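Can a machine do your chores yet? I've been chewing on this since May and I have opinions, so here comes a thread. Short answer: some of them, sort of, and I'm more excited about the "sort of" than I probably should be.

Start with what already works. My sister's apartment has a round floor vacuum and it's great! Flat floor, no thinking, bumps a chair leg and moves on. The dishwasher is great too. Both of them get to skip the hard part, though — picking up a thing, holding it right, and using it on another thing.

So my favorite test chore right now is the humblest one I know. Dustpan and brush. Small mess on a table. Go. 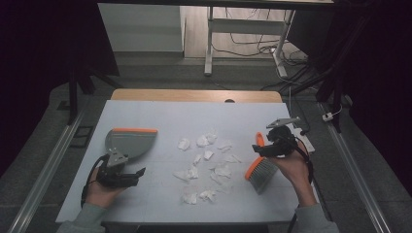 Dustpan in one gripper, brush in the other, crumpled tissue in between.

Look how much is packed into that. Two tools, two hands, two different jobs. One side has to hold steady while the other side moves, and they have to agree on where the mess is going. You learned this as a kid and haven't thought about it since.

And tissue is sneaky! A dry bean rolls where you push it. A wad of tissue can slide, or flip over, or catch on the bristles and come back with the brush. Try it at your kitchen table tonight with two pairs of tongs. I did, at 11 pm, and I was so bad at it.

I kept score, of course. 16 scraps of tissue, tongs only, no fingers. Best run took me 30 seconds, and I'd had plenty of practice by then. Bare hands, I don't even bother timing it. 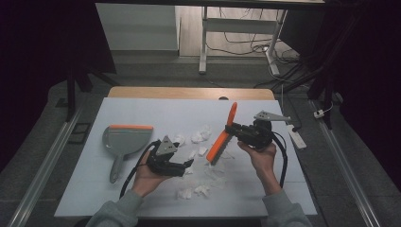
The other thing I love about this chore is the grip. A brush handle is made for a palm and five fingers. Pinch it between two jaws and it wants to twist as soon as the bristles meet the table. Same with a dustpan — you need the lip flat, or everything goes under it.

Somebody asked about shop floors. I spent a morning at the Limeck packing hall in Cusness last month and the conveyors there are a joy to watch, boxes flying by. Then a bag of filler paper split open, and a guy walked over with a broom. Every machine in that building waited for the guy with the broom.

The folks at Skellgate have a nice rule for this: they won't call a chore done until it's been done 100 times in a row, with the mess laid out differently each time. I like that a lot. One good video tells me very little.

My guess on the order: wiping counters first, then sweeping up on tables, then folding towels. Fitted sheets, see you in another life.

Next up is the Rizk workshop, where they're trying wood shavings. Shavings! They curl, they're light, they stick to sleeves. I can't wait. Send me your most annoying small chore and I'll try it with the tongs first.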